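Budgeting for the arm: what I spent before spending

Monday was the day I finally closed the spreadsheet and admitted that I can afford an arm. Not this month, but by December if I behave myself. I've wanted one for my little workshop for years, and it feels great to have a number at the bottom of the page that doesn't make me laugh out loud!

The first step was simulation, and I can't say enough good things about doing it in that order. I picked a bedroom setup, gave myself a gripper, a few odd things to reach around, and got to work.

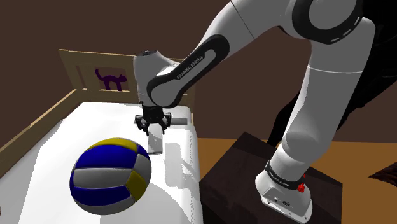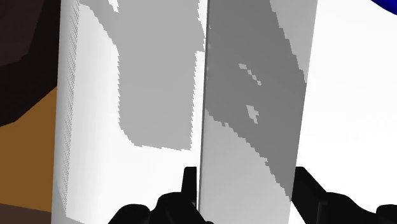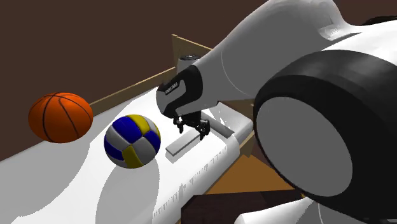

So far I've run 262 attempts, and every one of them cost me nothing but electricity and a lot of tea. Compare that with learning the same lessons on hardware that has to be shipped back in a crate.

The biggest lesson was about the stand. My first budget had one line for the arm and one line for "misc" (I know, I know). Misc was $200. Then I started moving the base around in the simulator, a little closer, a little farther out, and saw how much of the reach depends on where that base sits. A wobbly cart from the garage won't do. The stand now has its own line at $639, which includes the steel plate and the bolts, and I'm at peace with it.

The second lesson was cameras. I had planned on one. Once I started jumping between views I saw how quickly a close view of the gripper gets swallowed up by whatever it's reaching for, and how handy it is to have a second view from farther back. So that's two cameras, two mounts, and longer cables than you think you need. I'm still hunting for mounts. Drorkitz has a nice clamp that fits a bed rail or a table edge, and Fotari has a cheaper one that I like the look of, but I haven't had either in my hands yet.

My friend Jahangir Dewan has been through all this already with his own shop, and he read my list over the phone and added things for a solid hour. Spare fingertips. A proper power strip. Foam for the corners of anything the arm might bump. A shelf for the controller, so it isn't sitting on the floor collecting dog hair. He also told me to keep 10 percent back and not touch it until the arm has been running for a month. I've put that in bold!

What I still don't know is whether to buy new or used. Basex had a used arm listed that was well inside my limit, though with no gripper, and by the time you add a gripper and the adapter the gap gets pretty small. New comes with support. Used comes sooner. I go back and forth on it every evening — usually while another batch of attempts is running.

Next up is measuring the doorway and the stairs, and then calling about freight. If you've had one of these delivered to a house with a narrow hallway, please write and tell me how you got it in. I'll put the full parts list up once I've chosen the mounts.

Last updated: December

Contact | © Dewan & friends workshop blog | Back to top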